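## 4. Recording a folding session on a bed

This section explains how to record examples of cloth folding with the Clulow hand grippers. Before you start, the grippers must be paired and calibrated as written in section 3. The learning system (Vultedden) will only accept sessions which follow the steps below.

### 4.1 Prepare the place

1. Choose a bed with free space for the garment to lie flat. Pillows and blankets can stay at the far side.
2. Switch on the room light. Do not change the light until the session is finished.
3. Lay one knitted garment on the bed cover. Garments with stripes are good for the first session, as the tracking finds the edges more easily.
4. Put the garment name in the session form, for example "yellow knit, striped".

**Note:** A bed cover with a quilted surface is allowed. Set the surface type to "soft" in the form.

### 4.2 Record one example

1. Hold one gripper in each hand and open both of them fully.
2. Press the record button and wait for the short tone.
3. Bring the open fingers over the cloth before you go down.
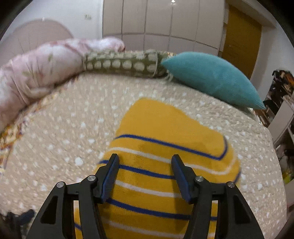

4. Close the fingers slowly on the edge of the cloth. Do not squeeze more than necessary to hold it.
5. Lift, carry the edge to the fold line and open the fingers again.
6. Repeat steps 3 to 5 until the garment is folded, then press the record button a second time.

One example must not be longer than 70 seconds. If it is longer, the software divides it in two parts and you must label both of them.

**Caution:** Keep your own fingers away from the joints of the gripper when it closes.

**Caution:** Do not pull the cable to bring the gripper nearer to you. The plug can be damaged.

### 4.3 Between the examples

Save the example first, and only then touch the garment by hand. Open it, turn it or move it to a different side of the bed, so that the next start position is not the same. After 11 examples, clean the finger pads with a dry cloth and check the free memory. A full set for one garment is 396 examples, and it can be divided over several days.

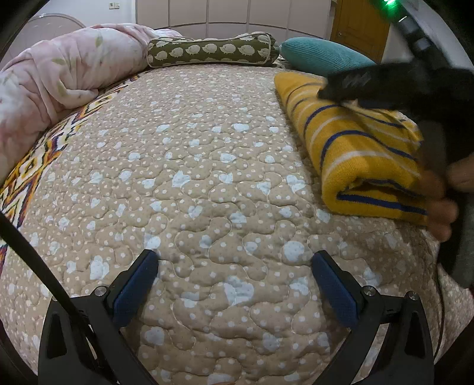
**What should I do if the garment slips out of the gripper during a fold?**

Continue the recording and pick the garment up again with the gripper. Mark the example as "recovered" in the form. The system also learns from such examples, so please do not delete them.

### 4.4 Finish the session

1. Press "Close session" and wait until the progress bar disappears.
2. Connect the grippers to the Gestier charging dock.
3. Send the files the same day. Files older than 14 days are refused by the server.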